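Teaching by hand at Skolirberg

July 13, 2018

Rin Takeda has recorded 2,246 demonstrations since the project at Skolirberg began, and discarded 220 of them. The discards are kept in a separate folder. "I read those more often than the good ones," Takeda says.

The task is small: pick up a short cylinder, put it in a mug. Takeda drives the arm remotely with a leader unit, a second arm of the same proportions held in the operator's hand. Joint angles are read from the leader and sent to the follower through Cocco, the team's control software.

"The follower tracks position only. You get no force back through the leader, so you have to learn contact by looking. New operators squeeze too hard. The servo current goes up and they don't know it."
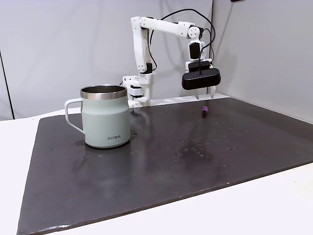 The approach to the object takes up most of a recording, Takeda says, and it is also where operators differ most. Some come straight down. Others come in low and slide the fingers forward. Both work for a person, but mixed together in one set they gave a policy that hesitated between the two and stopped short of the part.

"We settled on vertical. It was an arbitrary choice, but everyone has to make the same one."

The first set, 1,014 recordings, was made before that rule existed. It was used for early training and then dropped. Takeda does not regret it much. The team had also tried hand guiding, with the motors slack and the operator moving the arm directly. The joint data was clean, but the operator's hands were in nearly every camera view.

"For a welding path that's fine, you only want the joints. For us the images are half the input."

Object placement follows a printed list generated by Fomumero, a small script that draws positions and orientations at random. Left alone, people put things back where they are easy to reach. The list also calls for layouts in which the task can't be started as written — a mug on its side, for instance.

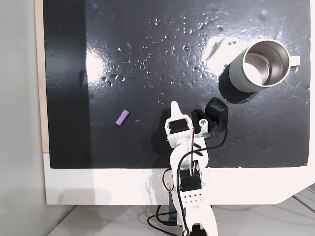 The arm from behind its base, with the mug on its side and the cylinder to the left.

Asked what counts as a bad demonstration, Takeda gives a short answer: a pause. A dropped part can be kept if the operator recovers without stopping. A two-second wait while someone thinks cannot, as the policy will copy the wait and has no reason to leave it.

The recordings go to Horkow for training. The next target is 2,000 vertical approaches, all under the current rule, with the leader's grip spring replaced by a lighter one.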